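Cosard (company)

Cosard is a maker of medicines and probiotic cultures based in the river town of Prarik, where it has had its home in one form or another since 1914. It began as a humble pharmacy on Ruteck Street, selling cough syrups, foot powders and a sour milk tonic that older people in the town still remember fondly (or at least remember!), and it has grown over the years into a company of 254 employees, most of whom live within a short drive of the plant.

History

The pharmacy was opened by the Tănase family, who lived upstairs and made nearly everything they sold in the back kitchen. The milk tonic was the great success of those early days, and people came by train from the neighboring valleys to carry it home in their own bottles. When the family gave up the shop, the recipe book went along with the business, and it was the tonic, of all things, that led the new owners to take up the study of helpful bacteria.

The first real laboratory had a staff of 6 and shared a wall with a bakery, which kept it pleasantly warm in winter and made the summers very long indeed. The move to the present site, on the old fairground, gave the company room for proper fermentation tanks, a cold store and a small library that is open to local students in June.

Products and research

Cosard sells around 75 products, among them capsules for travelers, drops for infants and a powder meant to be taken alongside antibiotics. Its research group works mostly on strains that can survive a trip through the stomach without special coatings, a slow and patient sort of work that has brought the company three patents and a good many friendly arguments.
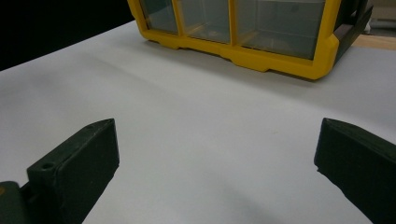
Manon Zacharias has written that the company's early records give the tonic far too much credit, and that the cough syrups paid the bills until well after the move to the fairground. The company's own anniversary booklet takes the other side, and the matter is still cheerfully debated in Prarik.

See also

Ruteck Street
Fermented milk products
Probiotics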